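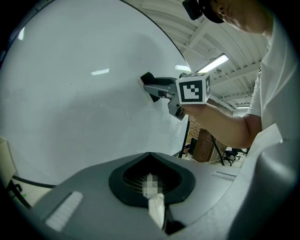

Overhead lights show up on a glossy white board like nothing else.

How I plan a month of dinners in one evening

I used to plan dinner at 5:30 every night with the fridge door open, and I'd love to say it was fun, but mostly we ate toast. Then my friend Jolene Pirihi told me she sits down once a month with a pot of tea and does all 30 dinners in one go. I thought she was nuts. I've been doing it since March and I'm never going back!

What you need: a big surface you can write on, a calendar, last month's grocery receipts if you keep them (I stuff mine in a drawer), and an hour and a half or so when you won't be interrupted.

Step 1. Write down what you already cook

Don't open a cookbook yet. Just list every dinner your house eats without complaining. Mine came to way more than I expected once I let myself include breakfast for dinner and that bean thing. Ask the other people you live with too, they'll remember stuff you've forgotten (my son brought up a noodle bake I hadn't made in two years).

Step 2. Mark the busy nights

Go through the calendar and put an X on any night with practice, late work or company coming. Those get leftovers, soup from the freezer, or eggs. Do this before you place a single real meal, or you'll end up with lasagna on the night you get home at seven.

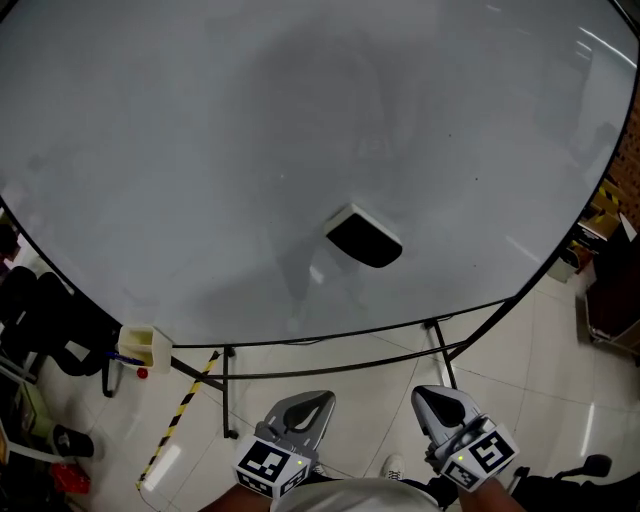
Step 3. Rough it out somewhere you can wipe. I go through so many drafts at this point that paper drives me crazy. Meals get swapped, somebody hates fish this month, chicken lands three nights in a row. So I do the whole grid in dry-erase and only copy it onto paper when it's settled. Keep your pen in one fixed spot or you'll be hunting for it all evening. A little holder on the edge of the table, like the cream one with the blue pen in it, is perfect for that, and I want one for my kitchen.

Step 4. Pair up the ingredients

Look for meals that share something. If I buy a big cabbage, it needs to show up twice in the same week. Same with sour cream, cilantro and half cans of coconut milk. I draw a line between the matching meals and move them closer together.

Step 5. Make four shopping lists

One for each week, plus a pantry list for rice, oil and spices that you buy once. The few leftover days at the end of the month go on the last list. I tape all of them inside the cupboard door and cross things off as I shop.

Last thing: leave two nights blank. Digby Maihi down the street calls his "whatever nights" and I've stolen the name. Ours usually turn into grilled cheese, and the kids ask for them by name now.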